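Übersicht Beiträge Nach Thema Nach Autor Suche Anmelden

Diese Seite verwendet Cookies, um Ihre Anmeldung im Listenarchiv zu speichern. Akzeptieren / Einstellungen

Betreff: Re: [robotik-ag] Küchenaufgabe, Stand der Gruppe 2
Von: Georges Nassar
An: robotik-ag

Liebe Maeng, liebe alle,

vielen Dank für die schnelle Rückmeldung. Ich antworte unten auf die einzelnen Punkte und bitte um Nachsicht, wenn ich manchmal ein falsches Fachwort benutze. Auf Französisch hätte ich es kürzer geschrieben.

Maeng schrieb:
> Hallo Georges,
> ich habe eure Szene aus dem Ordner Gundenik geöffnet. Sie lädt ohne
> Fehler, aber mir sind drei Sachen unklar:
> 1. Warum stehen so viele Flaschen auf der Insel? In der Aufgabe ist
> nur von einer die Rede.
> 2. Welchen Startwert sollen wir für den Vergleich nehmen?
> 3. Fährt der Arm über die Pfeffermühlen oder um sie herum?
> Die anderen Gruppen warten auf eure Antwort, bitte noch vor dem
> Treffen im November.
> Grüße, Maeng

1. Die vielen Flaschen

Das haben wir mit Absicht so gemacht. Wenn nur eine einzige Flasche auf dem Marmor steht, kann das Programm kaum einen Fehler machen, und wir lernen nichts über die Erkennung. In der vollen Aufstellung gibt es zwei dunkelblaue Flaschen, die man fast nicht unterscheiden kann, und daneben noch Wasserflaschen mit Etikett. Die Aufgabe muss deshalb genau sagen, welche dunkelblaue gemeint ist. Den Satz dazu werde ich in der Beschreibung ergänzen.
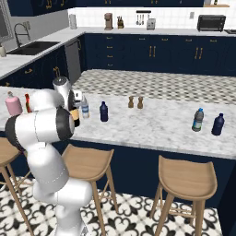
2. Der Startwert

Bitte nehmt 2785. In meiner ersten Mail stand 2790, das war mein Fehler, ich habe die Zahl aus einer alten Notiz kopiert. Mit 2785 bekommt ihr die kleine Aufstellung: links die rosa Flasche, die braune mit dem roten Etikett und die Weinflasche, in der Mitte die zwei Mühlen und ganz rechts eine dunkelblaue Flasche. Wer schon mit 2790 gerechnet hat, soll die Ergebnisse nicht löschen, sondern in einen eigenen Ordner verschieben.

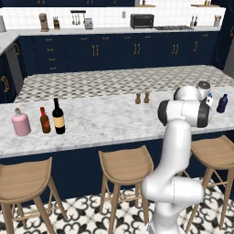 Noch eine Bitte zu den Protokollen: Jede Gruppe macht 16 Durchläufe und trägt auch die abgebrochenen ein. Beim letzten Mal haben wir bei Cestach nur die guten gesehen, und dann ist ein Vergleich nicht möglich. Ein kurzes Wort wie "Kollision" oder "Zeit abgelaufen" genügt als Begründung.

3. Der Weg des Arms

Der Planer Floretti darf den Weg selbst wählen, wir haben keine Zwischenpunkte vorgegeben. Ich hätte lieber eine Mindesthöhe über der Arbeitsplatte, damit die Mühlen sicher sind, aber darüber wollte ich nicht alleine entscheiden. Am schwierigsten finde ich das rechte Ende der Insel, dort hat der Greifer neben der Flasche nicht viel Platz für eine Korrektur.

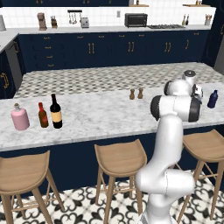 Die Barhocker sind bei uns übrigens als feste Hindernisse eingetragen. Wenn jemand sie aus der Kollisionsprüfung herausnimmt, läuft die Planung schneller, aber das gilt dann bitte für alle Gruppen gleich.

Könnt ihr mir bis zum Treffen schreiben, ob ihr mit der Mindesthöhe einverstanden seid? Ich ändere die Datei erst, wenn ich von jeder Gruppe eine Antwort habe.

Mit freundlichen Grüßen
Georges Nassar
Gruppe 2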